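Chapter 5
Learning from Demonstration: A Visit to the Trudemby Workshop

Chapter Objectives

After studying this chapter, you should be able to explain how a person's hand movements can become training material for a robot, describe the main parts of a hand-held gripper, and identify the conditions that make one demonstration more useful than another.

Opening Case

Each February, the robotics company Gukon opens its Trudemby workshop to students and members of the public. Most visitors come expecting to see large machines behind safety fences. The first part of the tour does include a pair of industrial arms, which stack parts in the same order all day and stop when a gate is opened. The greater part of the afternoon, however, is given to a quieter kind of work, carried out by people seated or standing at ordinary tables.

The industrial arms at Trudemby are programmed in the traditional way. An engineer writes down each position, the speed between positions, and the action to be taken at the end. This method has served factories well for decades. It is less suited to a kitchen, a shop counter, or a hotel room, where objects are seldom in the same place twice and where many of them are soft, thin, or awkward to hold.

For such settings the workshop uses a different method, known as learning from demonstration. A person performs the task with a hand-held gripper, a tool whose two fingers open and close much as a robot's would. A camera on the tool records what lies in front of the fingers. The recording is later paired with information about how the tool moved and how far the fingers were apart. From a large number of such recordings, a computer model learns to connect what the camera sees with what the gripper should do next.

A single demonstration at Trudemby is short. The set prepared for the open day under the project name Namine held 1223 of them, and the staff regard it as a modest one. Visitors were invited to add their own at 2 in the afternoon, after a safety talk and a period of practice on 5 simple objects.

Many found the tool harder to use than they had expected. The human hand feels an object before it grips; the gripper gives much less of that feeling, and the operator must rely more on sight. Beginners tended to close the fingers too early or to approach from an angle that hid the object from the camera. Staff members advised them to slow down before contact — and to finish the movement fully, even after a poor start.
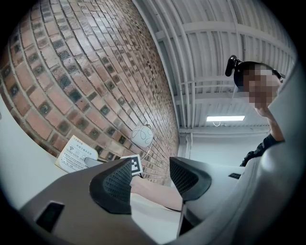
Figure 5.1 View from a hand-held gripper, with its two fingers apart. The person at right wears a head-mounted camera.

The point of view in Figure 5.1 deserves attention. A camera carried on the tool sees the fingers at all times, and its wide lens takes in much of the room as well. Straight lines appear bent toward the edges, as the ceiling beams show. The square black-and-white marker near the left finger is of a type known as a fiducial marker, a printed pattern that software can locate easily in a picture. A head-mounted camera offers a second point of view, closer to that of the person doing the work.

The visit ended in the Arellano Room with a period of questions. Several visitors asked whether 100 good demonstrations were worth more than 2000 careless ones. The staff declined to give a general rule. The answer, they said, depends on the task, on how much the surroundings change, and on what is meant by careless. Section 5.3 returns to this question.

Key Terms

demonstration, fiducial marker, gripper, head-mounted camera, wide-angle lens

Before You Read

Choose a task that you carry out daily with one hand, such as placing a cup on a shelf. Write down each step in order. Then consider which steps you could perform with two stiff fingers, and which would have to be changed. Keep your notes for use in Section 5.1.

5.1 From Hand to Gripper

The human hand can bend, spread, and turn in many directions at once. A gripper with two fingers has far fewer movements available to it, and the first task of the designer is to decide which of them matter most for the work to be done.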